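A Morning at the Nutodix Open House

I went to Darton in August to look at heat pumps, which says something about how I spend my summers. Nutodix opens its plant to the public once a year, and the invitation promised a tour, lunch and "an immersive comfort experience." Lunch was a turkey sandwich. I'll get to the comfort.

The building sits behind a tire store, about 2 miles from the highway exit. You sign in, you trade your sneakers for a pair of steel-toed loaners, and you wait under a vent that blows directly on the chairs. I moved twice. A company that sells air without drafts might want to look at its own lobby.

The tour starts where the coils are bent. Copper tubing comes in on spools, gets straightened, and is then bent again by a machine that makes a noise like a goose being told bad news. Our guide shouted the facts at us over it. I caught the number 1236, which was either units shipped last month or the model number of the goose. The handout later settled it in favor of units.

From there we went past the brazing stations and into the leak test area, easily the best part of the day. Finished coils are filled with helium and shut in a chamber, and a detector sniffs for anything that gets out. Two of the coils failed while we watched, and the whole group leaned in as if there were prize money on it. The failed ones go back to brazing with a red tag. 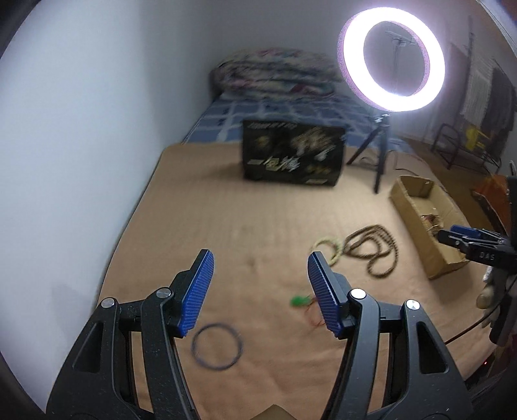 Noise is where Nutodix thinks it can beat Mohamedi, whose wall units are cheaper and, to my ear, perfectly fine. The sound room has foam wedges on every side and a door like a bank vault. They ran the new bedroom model on low and asked us what we heard. I heard my own stomach, this being before the sandwich. Small parts get their own speech: a rattle in a unit is nearly always something minor, a screw backing out or a wire touching sheet metal. Think of a thin dark blue rubber ring, or a little green thing with reddish wires trailing off it, and picture that loose behind your headboard at 3 a.m. I have owned that air conditioner.

The immersive comfort experience was a room with 6 recliners in it. You sat down, the lights dimmed, and the temperature changed by an amount I was told I would feel. The man next to me fell asleep, so score one for the engineers.

Prices came up only when somebody asked. The Wetden rebate takes $500 off if your installer files the form, and the form has to be in before the work starts — a detail printed on the back of the brochure, near the recycling symbol. I have asked my installer about it. He has not called back.

Parking is free, and the loaner boots run a size small.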